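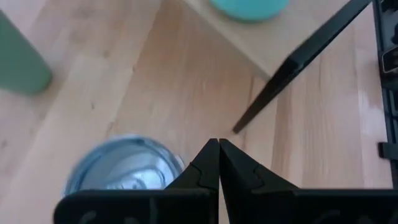 # New timber bench top goes in at the Grevmont community kitchen

Well, the old laminate is gone! Anyone who has cooked at the Grevmont kitchen over the past few years will remember the burnt ring beside the stove and the corner that caught your sleeve every single time. I won't miss either of them. The new top is pale timber in a honey sort of colour, with the grain running in long streaks and little dark flecks and knots through it, and I put a glass down on it and stood there admiring the thing for longer than I'd like to admit.

It came from Deltgate, the joinery out past the roundabout, who had it ready in March and then had to wait on us while the plumbing got sorted (long story, wrong tap). The bill was $300 for the fitting, and the timber itself was covered by what we made on the soup nights. We held 13 of those over winter, and I reckon I peeled most of the pumpkins.

A few of you have asked about looking after it. The finish is an oil one, so please wipe up spills when you see them, and no hot pots straight off the stove. There's a stack of cork mats in the second drawer, under the tea towels. Chopping boards are still a must, even for bread. It'll get a fresh coat of oil in a couple of months, and for that the kitchen has to close for two nights while it soaks in. I'll put the dates on the door once I know them.

The colour of the thing has started an argument, of course. Half the Moschos Street crowd wanted something darker to go with the cupboards, and I was one of them until I saw it with the light coming across. Now I'd fight anyone who tried to stain it.

Bookings open again from 9 in the morning, same sheet as before, and there's room for around 20 people at the shared lunch if we bring the folding chairs over from the hall. The Skitum preserving group has already pencilled itself in for marmalade, so if you've got a tree full of oranges and no idea what to do with them, bring a bag along. Jars too, please, with lids that fit! We ran out last time and I ended up taking mine home in a saucepan.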